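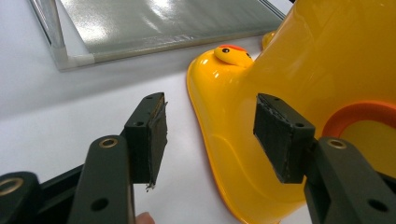

¿Cuántas demostraciones malas se pueden dejar en un conjunto de entrenamiento?

Publicado el 21 de febrero de 2022 en Aprendizaje por imitación > Recogida de datos

pinza_y_paciencia

Buenas. Estoy grabando demostraciones con una pinza de mano, de las de dos dedos con almohadillas de espuma, para entrenar una política de agarre. Objetos de casa y juguetes sobre una mesa blanca. El de esta semana es un trasto de plástico amarillo, grande, brillante como un coche recién encerado, con una cabecita de pato moldeada que me mira en cada episodio con su ojo negro y redondo. Llevo 400 episodios con él y creo que empieza a caerme mal.

Mis dudas, por orden de angustia:

Primero. De esos 400, hay 109 en los que el agarre no salió a la primera: el dedo resbala, corrijo, vuelvo a cerrar y entonces sí. La guía interna de Kelov, que es la que heredé con el puesto, dice que se tira todo lo que no sea "limpio". La de Boteck, que heredé también, dice que las correcciones son oro. Las dos guías están en la misma carpeta y llevan años sin hablarse.

Segundo. Las almohadillas están ya un poco castigadas. La espuma se abre en capas por la cara interior y en una esquina le cuelga un flequillo. ¿Cambio ahora, a mitad de lote, y tengo dos aspectos distintos de pinza en los datos? ¿O sigo hasta que se desintegren?

Tercero. Reflejos. El plástico refleja las propias almohadillas y además tengo sobre la mesa un panel gris que devuelve la luz blanca con mucho entusiasmo. ¿Lo quito, lo tapo, lo dejo?

El conjunto completo, con todos los objetos, va por 3.159 episodios, así que "vuelve a grabarlo todo" es una respuesta que leeré con educación y nada más.

tornillo_m3

Voy por partes, que alguna de estas la he pagado yo de mi tiempo.

Los 109 no los tires, pero tampoco los metas tal cual. Tu problema es que bajo la misma etiqueta tienes cosas distintas. Un episodio donde el dedo resbala, la persona retrocede un poco y agarra bien enseña a recuperarse, y eso en robot real se agradece muchísimo. Un episodio donde la persona se queda pensando con la pinza en el aire, da dos vueltas al pato y al final cierra donde puede enseña a quedarse pensando con la pinza en el aire. Las políticas imitan esto último con una fidelidad conmovedora.

Yo haría lo siguiente. Vuelve a ver los 109 a doble velocidad y ponles una de estas marcas: recuperación, titubeo o basura. Las recuperaciones entran enteras. En los titubeos recorta la pausa si tienes la pose bien sincronizada con el vídeo, y si no la tienes, fuera. La basura, fuera, pero guardada en otro directorio, porque algún día alguien querrá entrenar un detector de fallos y te la pedirá con cara de pena.

Entrena luego 2 modelos, uno solo con limpios y otro con limpios más recuperaciones, y pruébalos desde las mismas posiciones iniciales del objeto. Las mismas de verdad, con cinta en la mesa, y no "más o menos por aquí".

Sobre las almohadillas: cámbialas ya y apunta en los metadatos en qué episodio lo hiciste. Que la pinza tenga aspectos algo distintos me preocupa poco. Me preocupa más que una espuma gastada agarre de otra manera que la nueva: tus manos compensan sin avisar, y el robot llevará otras almohadillas y no compensará nada. Lo ideal es que las de la pinza de mano y las del robot sean del mismo material y envejezcan a la par. Lo ideal, digo. En Cetholm teníamos las de mano peladas y las del robot con el plástico protector puesto.

Y mira los dedos. Los de carne. Si asoma una yema por debajo de la almohadilla en muchos episodios, el modelo tendrá en la imagen algo que en el robot no va a existir. Coloca la mano más atrás o enmascara esa zona en todos por igual.

catodo_tibio

tira los malos y ya. con 400 te sobran para un pato

además el amarillo brillante es lo peor que hay, usa objetos mates

pinza_y_paciencia

Gracias. Lo de los objetos mates lo propondré, aunque sospecho que la gente seguirá teniendo juguetes brillantes en su casa. Y sí, he revisado lo de los dedos: se me cuela una yema abajo del todo, muy rosa y muy mía. Enmascaro.

resaca_de_lunes

Añado lo de los reflejos, que se ha quedado sin contestar.

Depende de para qué usas la imagen. Si sacas la trayectoria de la cámara por SLAM visual, una mesa blanca lisa ya te da poco a lo que agarrarse, y una superficie reflectante es peor que nada, porque te da puntos que se mueven cuando te mueves tú. Busca en tus registros los episodios con saltos de pose y mira si coinciden con el panel ocupando mucha imagen. Si coinciden, quítalo o ponle un mantel estampado debajo a todo el asunto. El más feo que encuentres: los feos tienen más textura.

Si la pose te viene de otro sitio, yo dejaría el panel en una parte de los episodios y lo quitaría en el resto, y cambiaría también la luz de vez en cuando. Lo que no conviene es que esté siempre en la misma esquina mientras grabas el pato. Nosotros tuvimos con un brazo de Bouzid una política estupenda que resultó estar guiándose por una lámpara. Apagamos la lámpara y el brazo se fue a agarrar el borde de la mesa con una seguridad que ya quisiera yo para mí.

Los reflejos de las almohadillas en el propio objeto no los tocaría. En el robot también van a estar.

Una discrepancia con lo de arriba: no recortaría las pausas. Cortar por la mitad deja saltos de velocidad y luego cuesta encontrar de dónde vienen. O el episodio entero o nada.

tornillo_m3

Acepto lo de las pausas si no se vuelve a interpolar después. Si se interpola bien, mantengo lo mío.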